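Teaching a Robot Arm to Tidy Up: Our Term Project
Ruxandra Husar and Lucian Vlad, Droltthorpe lab group

When we picked this topic we thought the hard part would be the learning, and we spent most of the first month finding out how much there is to settle before any learning happens. Our task sounds almost silly when we tell our families about it: pick up a small toy car and put it in a bin. We wanted to know whether a policy trained on demonstrations spread evenly over the table would do better than one trained on wherever the person driving the arm felt like placing the car. (Our advisor, Catinca Coman, had warned us that people have favorite spots, and she was right!)

So we laid blue tape over the brown table covering and made a grid. For the "even" set, the car's starting cell came from a shuffled list. For the "free" set, Horațiu drove and chose for himself. The bin stayed near the middle in both.

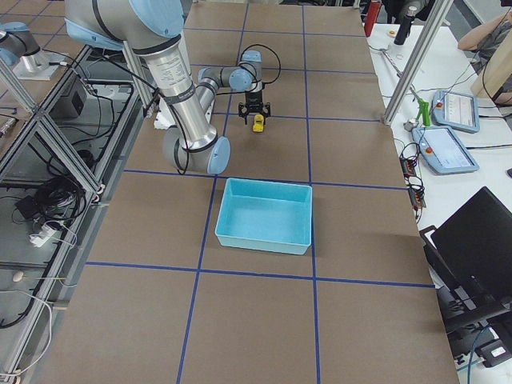 We recorded 596 demonstrations and kept 400 for training, split equally between the 2 sets. The rest were left out for late starts, dropped cars or a logging fault that took us far too long to find — Gheorghița Manole finally traced it to a clock setting, and we owe her a cake.

Both policies had the same network and the same training time. We then tested each one from 9 cells, going back to every cell several times with the car turned a different way.
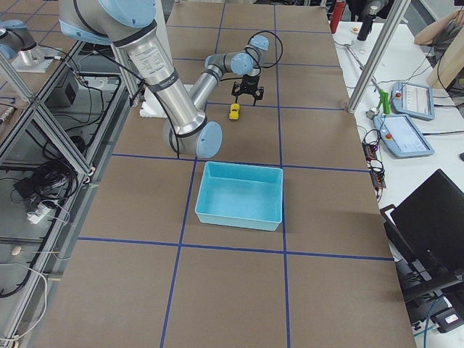 The even policy was clearly steadier in the far cells, where the free policy tended to close its fingers too early. Close to the bin we could hardly tell them apart, which surprised us a little. Turning the car mattered more than we had planned for, and neither set covered it well, so we would put the angle on the shuffled list as well if we did this again.

We only used one toy and one bin position, so please read our result with that in mind. Lucian is keeping the scripts in the Zilelow folder for next term's group.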